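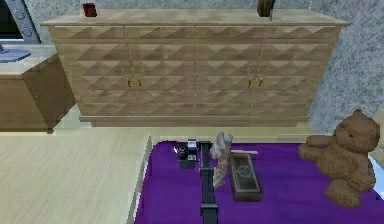 Water heater relief valve drips every night after pressure reducing valve was replaced

Posted 8/27/18 in Plumbing > Water Heaters
358 views

Youssra El Fassi

50 gallon gas water heater, Tetport brand, six years old. Single-family house on city water, slab foundation, 3/4 inch copper main. The old pressure reducing valve at the main shutoff was letting full street pressure through, so a plumber replaced it with a Braltari unit. The water meter reading was 2242 when he left, if that matters to anyone.

Ever since then the temperature and pressure relief valve on the heater drips. It does not drip all day. It goes after the evening showers, while the burner is running, and stops some time after the burner shuts off. I put a bowl under the discharge pipe and collect a cup or so overnight.

What I have checked:

Static pressure at the hose bib by the front door, downstream of the reducing valve, is 58 psi with everything closed.
Thermostat is set to 120. Kitchen tap measures 121 with a cooking thermometer.
Relief valve is rated 150 psi and 210 degrees, original to the heater.
No expansion tank anywhere. The previous owners never had one and there was no drip in the four years we have lived here.

The plumber says the relief valve is worn out and quoted me $281 to change it. I can do that job myself for the price of the part. My concern is that it started the same day as the new reducing valve, and I don't want to swap a good part. Is there a test that separates a bad relief valve from a pressure problem?

3 replies

deltawye_44

Change the relief valve. They are cheap and six years is old for one. Mine did the same thing and a new one fixed it. Turn off the gas first and let the tank cool down.

Konder Pipe and Heat

Your static reading is fine, but it was taken at the wrong time. What you describe is thermal expansion in a closed system, and a gauge read once in the afternoon will not catch it.

Water expands when it is heated. Fifty gallons going from a cold inlet temperature up to 120 gains close to half a gallon if the whole tank is heated. With no check valve or reducing valve on the line, that extra volume pushes back into the city main and you never notice. Your old reducing valve had failed and was passing street pressure, and it was very likely passing flow backward as well. The new one seals. The extra volume now has no exit, so pressure climbs until the relief valve opens.

Test it like this:

1. Buy a gauge with a lazy hand (a second red needle that stays at the highest reading). It threads onto a hose bib. Get the 0 to 200 or 0 to 300 psi range.
2. Put it on a bib that is downstream of the reducing valve. Some front bibs are teed off ahead of it. You say yours is downstream and 58 psi supports that.
3. Reset the red needle to the current pressure.
4. Run hot water until the burner fires, then close every fixture in the house. Turn off the ice maker and the irrigation. A running toilet will hide the problem.
5. Leave it until the burner shuts off. Read both needles.

If the red needle is up near 150, the relief valve is doing its job and you need an expansion tank. If it never passes 80 or so and the valve still drips, the relief valve is bad. If pressure creeps up with the burner off and no hot water used, the new reducing valve is leaking through its seat and should go back under warranty. Debris from cutting the pipe is the usual cause there, and the strainer is worth a look before anything else.

For a 50 gallon heater at 58 psi, a 2 gallon expansion tank is normally enough. Check the sizing table from the tank maker. It goes on the cold line, between the heater shutoff and the heater or upstream of that shutoff as your local code reads. Set the air charge to match house pressure before you install it, with the tank empty and not connected. They ship at 40 psi and a lot of them get installed that way, which uses up most of the capacity. Support the tank with a strap or bracket if it is mounted sideways.

Many jurisdictions require expansion control on a closed system, so ask your building department. If there was a permit for the reducing valve, the inspector may have an opinion.

Do not plug or cap the discharge pipe, whatever the cause is.

One more point. A relief valve that has opened many times may have scale on the seat and keep weeping after the pressure is corrected. You may end up replacing it anyway, but do it second.

Youssra El Fassi

Ran the test last night with a lazy hand gauge. Started at 58. Red needle ended at 148 with the burner off and all fixtures closed. The bowl had water in it. Then I left it six hours with the gas valve on pilot and nothing used, red needle reset, and it did not rise at all. So the reducing valve seems to be holding.

Is there any reason to prefer the Mtshali tank over the one the hardware store carries? The Mtshali has a brass connection and costs more. Also, does the tank have to be near the heater? There is not much clearance above mine because of the flue.

Konder Pipe and Heat

148 settles it. Gauge error easily covers the last two psi.

I have no strong view on the brand. Make sure it is rated for potable water, since the ones sold for hydronic heating look similar and are not. Stainless or brass on the connection is worth a few dollars if your water is hard.

It does not have to be right at the heater. Anywhere on the cold side works as long as there is no check valve between the two. Keep it clear of the flue. If you go back along the cold line, leave room to reach the air valve with a tire gauge, and check the charge once a year with the water side relieved.

pauls_basement

Check for a check valve at the meter too. Our city put them in with the new meters in September and half the street had dripping heaters after that.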